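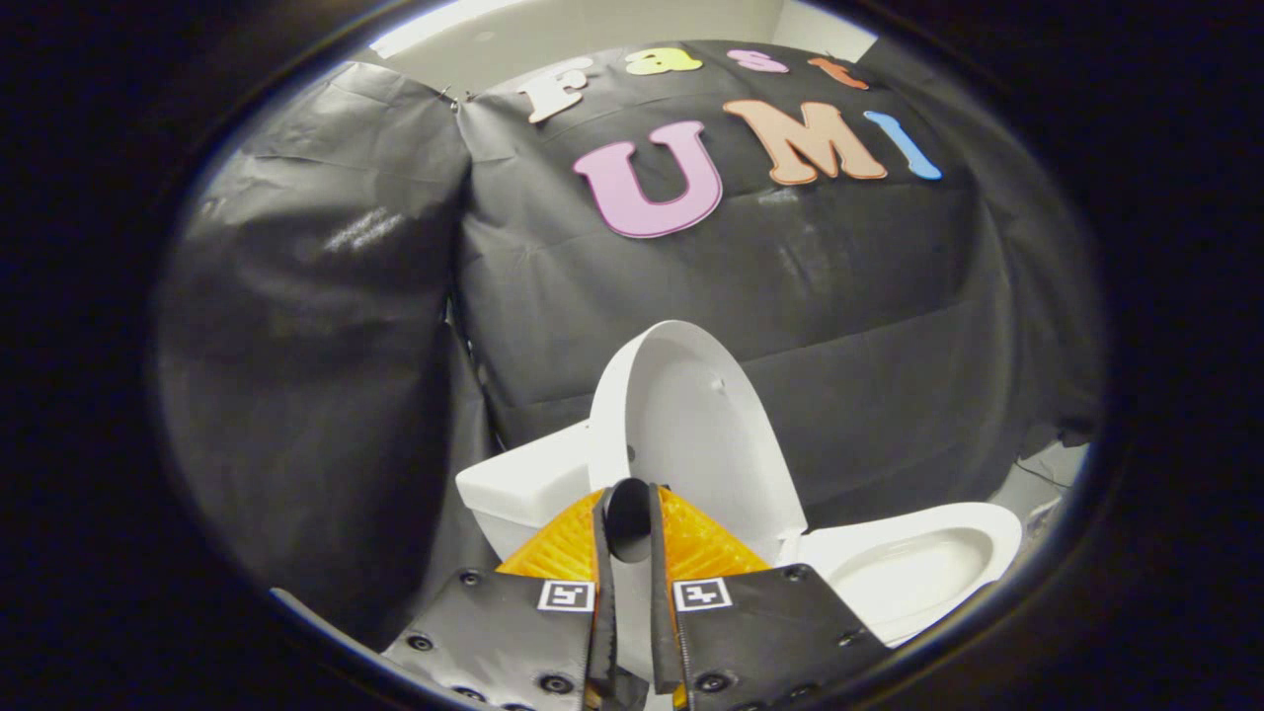 Equipment Planning Board > Budgets and Purchasing
Topic: Hand-held grippers or a second arm for the next budget year

procure_lead
Posted 3 January 2021
Our department is preparing its equipment request for the coming year, and the draft is due in March. We have one robot arm in service. The choice before us is between a second arm from Hevo and a set of hand-held grippers, which staff would use to record household tasks such as raising a toilet lid, with the recordings then used to train the arm we own. I would be grateful for comments from members who have budgeted for either option. The amount set aside is $2,000 for the grippers, or a request to the capital fund for the arm.

benchkeeper
We bought hand-held units from Ilero two years ago. The purchase price was the smaller part of the expense. Please include the following in your request:
Spare soft fingers
Printed markers for the finger plates
Storage, and a computer able to process the recordings
Staff hours for recording and checking
The last item was missing from our first request and had to be taken from the travel line.

gridline_44
I do not agree that hand-held units should come first. A second arm is a capital asset with a service contract and a known life. Recordings made by hand still have to be proven on an arm, and with only one arm every test waits its turn. Our queue reached 13 working days last spring.

procure_lead
Thank you both. To gridline_44: was the queue caused by testing, or by teaching the arm its tasks? If it was teaching, the hand-held units might have relieved it.

gridline_44
Both. I do not have the hours divided between them. I would still request the arm, as our finance office approves one capital item more readily than a long list of small ones.

toft_user
We use the Toft gripper. I would ask the supplier three things in writing before any order is placed: whether the fingers are sold separately, how long delivery takes, and whether the fingers on the hand-held unit are the same as those on the arm. Our first order did not match, and the recordings were of limited use to us.
On task props, small models are adequate for early work and take little bench space. We budget for full-size fixtures in the second year only.

benchkeeper
I support the point about matching fingers. On props I would differ slightly. A small model lid does not have the weight of a real one, and a reviewer may ask about this. One full-size fixture in the first year is a modest cost.

toft_user
That is a fair objection. It depends on the floor space available, and ours is let by the square foot.

ordering_desk
Speaking from the purchasing side, please obtain 2 written quotes even if the total falls under your local limit. Pridodel will hold a quoted price for 24 weeks if asked at the time of the quote. Most other suppliers we deal with hold it for much less. Please also list background cloth, clips and cables under supplies, where they can be approved by the section head.

gridline_44
May I ask whether Pridodel includes repair in that price? Ours did not.

ordering_desk
It does not. Repair is a separate line and must be requested separately.

procure_lead
I have revised the draft. The grippers are now the main request, with matching fingers required, one full-size fixture, and a repair line. The second arm is listed as a deferred item with the queue figures to be attached once we have collected our own. I will post the supplier's answer on delivery times when it is received.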